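Political Satire and the Broadcast Interview
Lecture notes, unit 5: The edited interview as argument
Instructor: Sigrún Østergaard
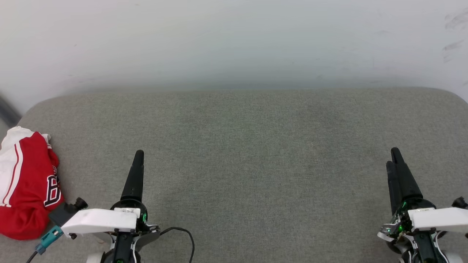 These notes cover the comic field interview, in which a politician, columnist or advocate sits down with a correspondent who is playing a part. Unit 4 dealt with the monologue. The monologue needs only a host and a news clip. The field interview needs a second person who agrees to take part, and most of the problems in this unit come from that agreement.

Terms

Subject: the person being interviewed. A subject may be an office holder, a spokesperson, a writer or a private citizen. The usual rules of fairness are weaker for the first and stronger for the last.

Persona: the character the correspondent plays. The persona may hold the subject's view in a foolish form, or the opposite view in a foolish form. The two produce different results and should be kept apart in your papers.

Reverse shot: footage of the correspondent listening or reacting. It is often recorded after the subject has left. A reaction placed next to an answer is read by viewers as a reaction to that answer.

Ratio: minutes recorded divided by minutes aired. For the segments in the course packet, a ratio of around 16 is typical. A high ratio does not prove distortion. It does mean that the aired version is a small selection, and the reader of the transcript should ask what kind.

How the argument is built

A standard segment opens with the issue stated in the correspondent's voice-over. The subject is then shown making a general claim. The correspondent follows with a specific case that the claim does not cover well. If the subject repeats the general claim, the segment treats this as stubbornness. If the subject makes an exception, the segment treats it as surrender. There is no answer to the specific case that the form rewards, except a refusal to accept the case as relevant, and refusals are usually cut.

A second pattern is charge of inconsistency. The subject is asked to state a rule of conduct (civility, thrift, respect for local control) and is then shown an earlier statement of his or her own that breaks it. This pattern depends less on editing. The earlier statement is on the record and can be checked. For that reason it tends to be quoted by partisan outlets on the other side, who otherwise have little use for the program.

Case: the Misar levy

The Misar segment ran just under 5 minutes. The issue was a proposed levy on parking at private lots, with the proceeds going to bus service. The subject was a council member, Bunnag, who sponsored the measure. The correspondent took the persona of a supporter who wanted the levy extended to driveways, then to parked bicycles, then to strollers.

Bunnag rejected each extension but gave a different ground each time: cost of collection, lack of traffic impact, and the interests of families. The segment aired the three grounds in a row, with no questions between them. Read together they look like improvisation. In the full transcript (packet, p. 40) each follows a separate question, and the second includes a qualification that was dropped.

Compare the coverage. The Clorkitz blog, which opposed the levy, ran the clip under a headline saying the sponsor had refuted her own bill. The Flendurar newsletter, which supported it, called the interview an ambush and did not discuss the answers. Neither linked to the transcript, although it had been posted since January.

Points for discussion in section

Was the levy itself weakened by the segment, or only its sponsor? Separate the two before you answer. A bad defense of a measure is evidence about the defense.

Does consent matter? Bunnag signed a release and knew the name of the program. Some writers hold that this settles the matter. Others hold that consent to be interviewed is not consent to be rearranged – the release form says otherwise, but the release form is a legal document.

Would the same questions, asked straight by a newspaper reporter, have been fair? Most students say yes. Explain then what the persona adds.

Written work

Choose one segment from the packet other than Misar. Write 1,000 words comparing the aired version with the transcript. Mark every cut that changes the sense of an answer, and say how. Do not review the jokes. Quotations from blogs and columns must name the outlet and give the headline as it was first published. Headlines are often changed later, so keep a copy.

Due Mar 1, 2010, on paper, at the start of lecture.

Reading for unit 6: packet, the section on apology and retraction.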